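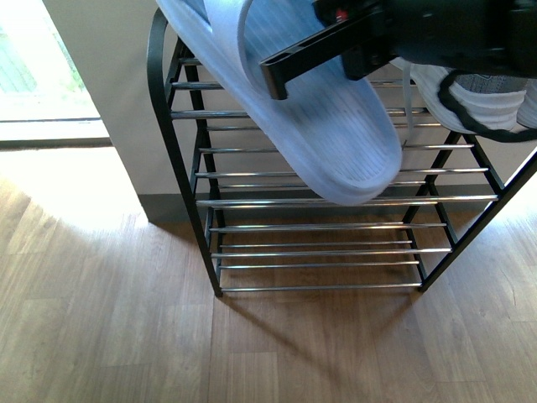

Multport Tuvdale – Facilities and Guest Services

Footwear handling at the Tuvdale changing lobby to pass to robot arms from January

Multport will move the sorting and racking of indoor footwear at its Tuvdale site to robot arms from January, following a trial in the small changing lobby on the east side of the building. The decision was confirmed to staff this month by Odette Coste, Head of Facilities, after consultation with the Guest Services team.

All visitors and employees entering the treatment and exercise areas at Tuvdale leave their outdoor shoes at the lobby and take a pair of slides or indoor trainers. Until now the pairs have been collected, checked, cleaned and put back on the racks by attendants, working in two shifts. The task involves a good deal of bending to the lower tiers and has been named in successive staff surveys as the least popular part of the job.

During the trial the arm was asked to do one thing only: pick up a single shoe and place it on an open rack. Slides and knitted trainers were both included. In total 3,879 placements were recorded. Shoes that were dropped, turned the wrong way round or set down across two tiers were logged as faults and put right by the attendant on duty.

Slides gave the better results. The stiff footbed and wide strap offer the gripper a firm hold, and the toe can be lowered on to the rods at an angle. Trainers with loose laces remain more difficult, and for the time being they will continue to be racked by hand during the morning period. The project's technical partner, Tavares, is to supply a revised finger for laced shoes in the spring.

The racks themselves have not been replaced. An early proposal to install moulded trays was withdrawn when attendants pointed out that rods are easier to wipe down and let grit fall through to the floor, where it can be swept up. Their comments also led to a change in the order of work, so that the top tiers are filled first and remain within easy reach for guests who find it hard to stoop.

"The attendants know these racks far better than the project group did," said Ms Coste. "Several of the settings now in use were suggested by them in the first fortnight, and I am grateful for the patience they have shown with a machine that was, at the start, a good deal slower than they are."

What changes for staff

No posts will be lost as a result of the change. The 31 attendants at Tuvdale will keep their present contracts and hours. Time released from racking will go to the front desk, to the accompanying of guests with reduced mobility and to the inspection of footwear, which stays a manual duty. Attendants will continue to decide whether a pair is fit for use, and the arm will handle only shoes which have passed inspection.

Each attendant will receive training in the safe stopping and restarting of the equipment, in clearing a dropped shoe and in completing the fault log. The course lasts 60 minutes and will be held in working time. Those who wish to go further may apply to become a shift lead for the equipment – a new role carrying a supplement, open to all attendants regardless of length of service.

Vibeke Brøndum, staff representative for Guest Services, welcomed the undertaking on posts but said that the pace of work would need to be watched. "Racking was tiring, but it was also the part of the shift when colleagues could talk to one another," she said. "If that time is simply replaced by more time at the desk, people will feel it. We have asked for the rota to be looked at again after the first quarter, and management has agreed."

The fault log will be open to all staff and will not be used in the assessment of individual attendants. A written statement to that effect has been added to the local agreement at Ms Brøndum's request.

Other sites

The Lostberg site, where up to 300 pairs may be in circulation at busy times, has asked to be considered for the next stage. Its lobby is narrower than the one at Tuvdale and shares a doorway with the laundry, and a separate safety review will be needed before any equipment is installed. Staff at Lostberg will be consulted in advance.

Questions about the new rota should be put to shift managers in the first instance. Requests for places on the training course can be made at the Guest Services office, which is open until 4 pm.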